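Setting Out a Small Work Surface: Mat, Tape and Marks
Group report, second-year practical project
Elif Naz Yaman, Yusri Chong, Arnar Nørgaard
Supervisor: Duygu Çetinkaya

1. What we set out to do

Our project looked at a plain question: how should a mat be fixed to a shared table so that it stays put, comes off again without harm and gives small objects a clear background? We worked on it from the start of term until May. The table belongs to the department and is used by other groups, so screws and glue were ruled out from the beginning. 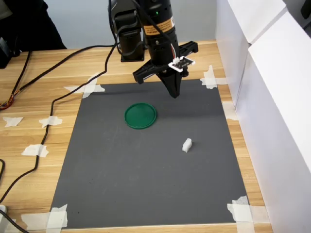
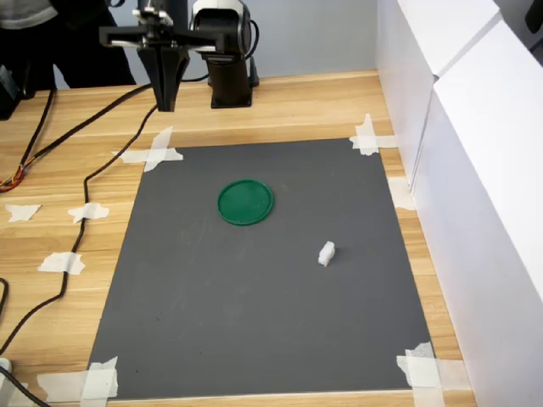 Figures 1 and 2. The dark grey mat on the work table, with white masking tape at the corners. Figure 2 has the green lid and the small white block on it.

2. Materials

The mat is dark grey and rectangular. We chose a dark colour because the tabletop is light, with a grain running across it, and small pale items were hard to pick out against it. İlker Coşkun in the workshop let us try a cork sheet and a rubber one first. The cork left crumbs. The rubber lay flat but had a smell that people at the next table complained about, and we gave it back after two days.

The tape is ordinary white masking tape. We also tested a cloth tape sold as Gestico, which held very well and left a sticky line on the wood that took Arnar most of an afternoon to clean off. After that we kept to masking tape.

The whole budget was small. The mat and all the tape came to 214 kroner, paid from the course money.

3. Fixing the corners

Our first attempt used one strip laid diagonally across each corner. It looked neat and lasted until somebody leaned on the front edge. The front of the mat gets the most handling, as sleeves and wrists drag over it, while the back is hardly touched.

The second attempt crossed two strips over each corner. This was enough at the back. At the front we went on adding strips where the first ones lifted, so the tape there is thicker and less tidy. We discussed taking it all off and starting again for the report, but decided against it – the patches are a fair record of where the strain comes.

One more piece of tape went on the right-hand edge, on the side by the white wall. The mat had begun to curl there and a pencil could be pushed under it.

4. Checking the surface

For each check we put small items on the mat and asked people standing at the table to name them and say where each one lay. The items were chosen to differ in colour and height. The round green plastic lid was easy for everyone. The small white block also showed up well, although two people took it for a folded piece of card.

We ran 10 checks on the bare table and 10 on the mat. Mistakes dropped from nine to three. Most of those on the bare table were with white or cream items.

5. Problems

Dust shows on the dark surface, and it marks easily. Wiping with a damp cloth helped, but water got under the tape at one front corner and we had to replace a strip. A dry brush is slower and safer.

We did not measure how flat the mat lay. Yusri suggested a feeler gauge early on and we should have borrowed one.

6. What we would change

A slightly heavier mat would need less tape. We would also round the corners before fixing, as the points are the first part to lift. Elif Naz has written a one-page sheet on removing the tape – pull slowly, low to the table, from the outside in – and it is kept in the drawer with the spare roll.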